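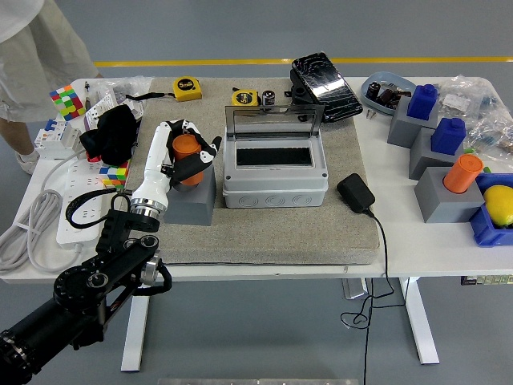 The arm at our sorting bench, holding one of the orange cups

How do you split the work when an arm takes over part of a bench job?

Posted by benchlead_tras in Workplace and Jobs

I run a small returns bench at Trasden. We get mixed boxes of electrical parts and household bits, and people sort them, check them and put them away. In April we got an arm with a white fingered hand on it. It picks up cups and bottles and sets them on the gray blocks. People still do the junction boxes, the tape measures and the bags of small hardware.

My problem is the people side. There are 11 of us over two shifts. The ones who used to do the easy picks liked having them as a break between the fiddly jobs. Now all they get is fiddly jobs, and by 3 in the afternoon they are tired and making mistakes. Output per person on paper looks worse than before, and my manager is asking why. Has anyone dealt with this? I don't want to send the arm back, I just want the day to work.

Cauã Bastos

We had the same thing at Rellisar, with a packing line. Easy work counts as rest even though it never gets written down that way. When the machine takes it, you have to put the rest back some other way.

What we did was rotate every 2 hours. One person per shift minds the arm, resets the cups and bottles, clears anything that gets dropped and writes down the stops. Everybody gets a turn, including the people who said they didn't want one. It took more than four weeks before the log was any use, so don't judge it early.

On the numbers, stop comparing per-person output with last year. The mix has changed. Count the fiddly items separately and compare those with the fiddly items from before, if you have them. My manager accepted that once I showed both lists side by side. Also ask for the minding time to be booked as its own task – otherwise it looks like somebody standing around.

One more thing, keep the bench tidy on the arm's side. Ours got slower when people parked their own tools there.

mags_in_receiving

Ask for a pay review. If they only do the hard stuff now then it's a harder job. Ours went up a grade but it took ages.

tobyk

Does the arm need to run all day? We shut ours off for the last part of the shift and let people do the simple picks by hand. Might not suit you if the targets are tight.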